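Grovuvus two-arm textile cell

Bench cell for handling pillows, pillowcases and small soft goods in laundries, returns rooms and textile refurbishing shops. Supplied by Filley. Page revised Thu 10 July.

Overview

The Grovuvus cell places two arms on a shared front rail inside a walled work area. Each arm ends in a two-finger gripper. The cell takes over the pick, pull and spread steps ahead of inspection. Grading, stain calls and repair decisions stay with the operator.

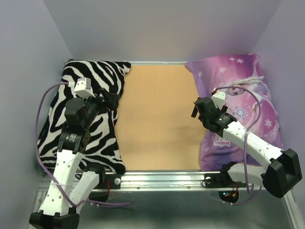
Does the cell replace the operator at the sorting bench?

One operator stays assigned to each cell. The job moves from lifting and spreading to loading, checking the finished piece and clearing stops. At Ullirwood, where 2 cells were installed, no bench positions were cut. The shift rota was rewritten so that each person rotates between cell duty and manual inspection.

Handling modes

Single piece: one arm holds, the other pulls the fabric flat.
Pile: one arm picks from a mixed load and sets the piece in the clear area.
Hold for operator: both arms stop and the grippers keep their position until the release button is pressed.

Pile mode is the slowest of the three. Layered fabric gives the gripper few clean edges, and thin cases tend to come up with whatever is under them. Set the retry limit in the Li control software before the first shift. The factory setting is 9 attempts, after which the cell stops and calls the operator.

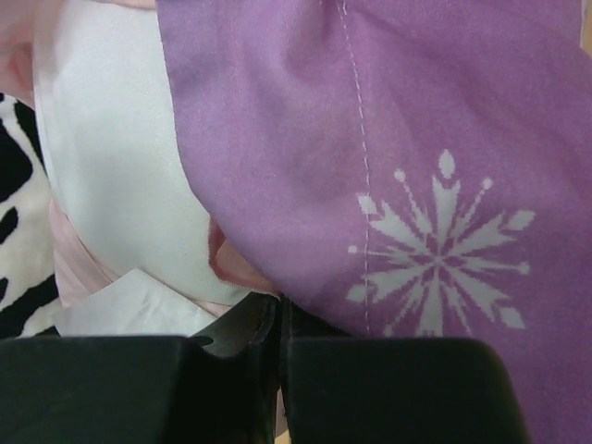 Sites with mostly small cases should lower the limit. Ullirwood runs at four, on the view that a person can separate two stuck pieces faster than the cell can keep trying. Loredana Monti, shift lead there, asked for the stop call to be a light in place of a buzzer, and both signals can now be selected in the operator menu.

Changes to the work

Reach and lift: repeated overhead and across-bench reaches are removed from the main task. Loading still requires bending if carts are low. Order the raised cart stand if the site has no lift table.

Pace: the cell does not set the operator's pace. Finished pieces wait in the work area until cleared. Output targets written for manual benches should be withdrawn before startup and reset after the trial period.

Training: two shifts per operator, one with a Filley technician present. Ecaterina Nistor runs the training program and accepts groups of up to six. Next open dates are in August.

Records: the Li software logs stops and retries by cell. It does not log by operator name, and this cannot be switched on.

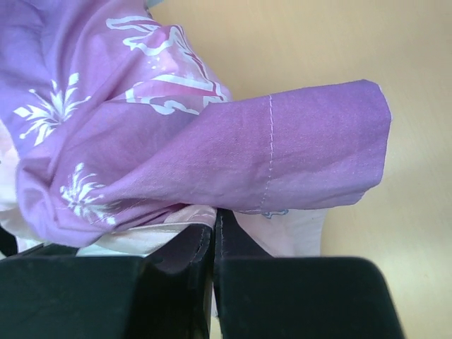
Printed purple cotton at the gripper, with a stitched seam across the folded flap.

Service

Inspect finger surfaces every 1,000 cycles. Wipe with a dry cloth; solvents shorten the life of the surface. Lint collects at the finger joints and along the rail grooves and should be vacuumed at the end of each shift. Check cable slack at full reach on both arms after any change to the arm position.

Operators may clean and restart the cell. Finger replacement and rail adjustment require lockout and a trained maintenance worker.

Ordering

Cell, two arms, with control software: part 596
Raised cart stand: quote on request
Spare finger set: quote on request
Lead time is confirmed with the order. Site survey required before shipment.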